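Taller de Automatización II – Apuntes de la sesión sobre agarre y demostraciones
Profesora: Kalliopi Petek
Versión del 4 de agosto de 2025

1. Lo que dice el enunciado y lo que os pido yo

El enunciado del proyecto Hanenar promete que, al terminar el curso, cada grupo tendrá una política de agarre «generalizable a objetos cotidianos». Esa frase la redactó alguien que no tenía que entregarla. Leedla con calma y subrayad «generalizable», que es la palabra que más problemas dio en mayo.

En mayo, el grupo Gethin presentó 424 demostraciones y una tasa de éxito muy vistosa. Cuando pregunté cuántos objetos distintos había en la prueba, la respuesta fue nueve, todos vistos en el entrenamiento. No es trampa, pero tampoco es generalización, y la memoria decía que lo era.

2. Qué cuenta como demostración

Una demostración válida empieza antes del contacto, incluye el cierre de los dedos y termina con el objeto soltado en la zona de destino. Si falta uno de los tres tramos, se descarta. El conjunto compartido Liltside tiene 1.834 registros; después de aplicar esta regla quedan 1.792. Los 42 restantes siguen en el servidor por si alguien quiere estudiarlos, pero no entran en ningún porcentaje.

Cuidado con las etiquetas. «Agarre estable» aparece en muchos registros y casi siempre lo ha puesto la misma persona que sujetaba la pinza. Para la memoria final quiero una segunda lectura, hecha por alguien de otro grupo y sin ver la primera.

3. Piezas cónicas

Un cilindro perdona bastante. Un cono, no tanto: las caras no son paralelas, los dedos planos apoyan en una zona pequeña y la componente de la fuerza a lo largo del eje tiende a expulsar la pieza hacia el extremo estrecho. Con ángulo de semiapertura α y coeficiente de rozamiento μ, la condición sencilla (dos contactos puntuales, sin peso) es tan α < μ. El folleto de Jurnine da un único valor de μ para todos los plásticos. Yo no me lo creería, y menos con superficies rozadas.
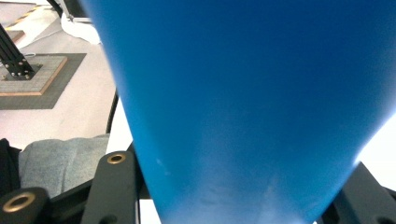 Tiempo de lectura: 3 minutos

Mirad lo poco que queda a la vista cuando una pieza azul de este tamaño se estrecha hacia los dedos. Se distinguen parte del suelo, la cinta amarilla y negra y la base gris del poste, y casi todo lo demás es superficie azul lisa. Antes de afirmar que la red «estima la pose», preguntaos de dónde saca la información. Sospecho que del contorno – y quizá también del fondo, cosa bastante peor.

4. Para la próxima entrega

a) Separad entrenamiento y prueba por objeto, nunca por registro.
b) Repetid la prueba con otro fondo y dad las dos cifras, aunque la segunda os disguste.
c) Medid μ con el plano inclinado del laboratorio, cinco repeticiones por material.
d) Escribid un párrafo sobre los fallos. «Problemas de iluminación» no es un párrafo.

Los vídeos acelerados no se aceptan como evidencia. Las dudas sobre el plano inclinado, en tutoría; las del servidor, por el foro de la asignatura.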